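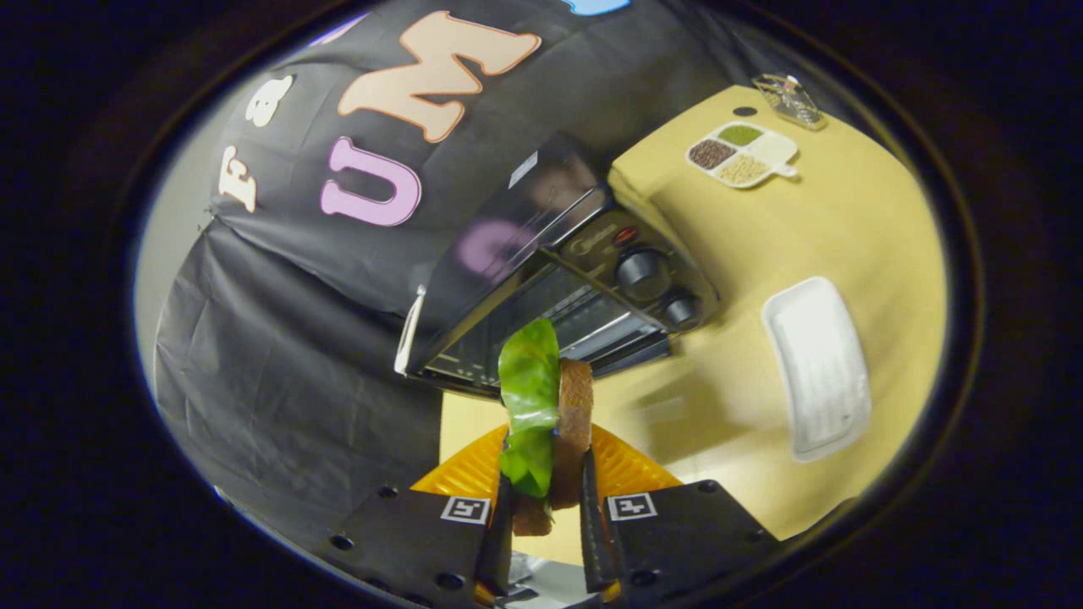 Skakine Workshop | Handheld Gripper Group

About the group

The Handheld Gripper Group designs, builds and maintains hand-operated two-finger grippers for recording everyday manual tasks. We work out of the rear bay of the Skakine shared workshop, where members rent bench space by the month and share the printers, the lathe and the electronics corner. The group started in June with one gripper and a borrowed bench. It is led by Joris Mertens, who also looks after the motion-control bench on the other side of the bay.

Everything we make is meant to be built by one person with ordinary tools. Parts come off the shared printers or out of a standard fastener drawer, and the files are kept on the workshop server under the project name Rimen.

What we build

The current unit is Rimen, a gripper held and operated by hand. It has two narrow black fingers that close toward each other, and a black body split into a left and a right plate. Each plate carries a grid of round mounting holes and a square fiducial marker. The camera looks down over the plates toward the fingertips, so both markers stay in view along with whatever is being held. Finger opening is calculated from the distance between the two markers. There is no encoder on the fingers and no plan to add one.

The orange ridged part between the plates was redrawn several times. Earlier versions split along the layer lines after a few days of use. The present one is printed at a slower speed with a thicker wall at the root of each ridge, and the drawing is marked with the minimum radius. Please do not reduce it to save print time.

The lens is a wide one and the image is round, with dark corners. Calibration is done per unit, on the full circle. A unit that has been dropped is calibrated again before its next session, whether or not it looks damaged.

What we record

Most of our sessions are kitchen tasks at table height. Food is useful material for gripper work: a slice of brown bread held upright marks easily if the fingers close too far, and a lettuce leaf folds, slides and changes outline with every small movement. Holding the two together, with a finger against each, takes a lighter squeeze than most new operators expect. Allow an hour of practice on bread alone.

The table is light yellow. Appliances, trays and small dishes are moved between sessions, and the toaster oven is often set at an angle so that its glass door picks up reflections. Reflections are kept in the recordings and noted in the session sheet. The same goes for the black fabric backdrop and its felt letters.

The archive holds 3626 recordings, of which 800 are kitchen tasks. Each is stored with its calibration file, the session sheet and the revision number of the gripper used. Recordings made before revision 19 had a different finger length and sit in their own folder. Do not mix the two sets without converting the finger geometry first – the script is in the same folder.

Bench and equipment

The group has two assembly benches, a calibration stand and the recording table. Fasteners are metric. Printed parts are logged by spool, and a part with no spool number goes in the reject bin. The calibration stand was built with help from Peeters, the machine shop next door, and is rated for 3000 cycles between bearing changes. The counter is on the left upright.

Vuritz is our second project, a desk-mounted arm intended to take the Rimen fingers without modification. The base and first joint are assembled. The wrist is still on paper, and the adapter plate will be drawn once the hole pattern on the Rimen body is frozen.

Joining

Membership of Skakine is required, as is the workshop's basic tool induction. Previous experience with robots is not. New members begin by assembling one gripper from the parts list, calibrating it and recording a short set of tasks with it, and the assembled unit stays in the group's pool.

The next intake is on 10th September. Send a short note to the workshop desk, marked for Joris Mertens, saying which tools you have used and whether you prefer assembly, recording or software work. Bench keys are issued after the induction, and a deposit is taken for each key.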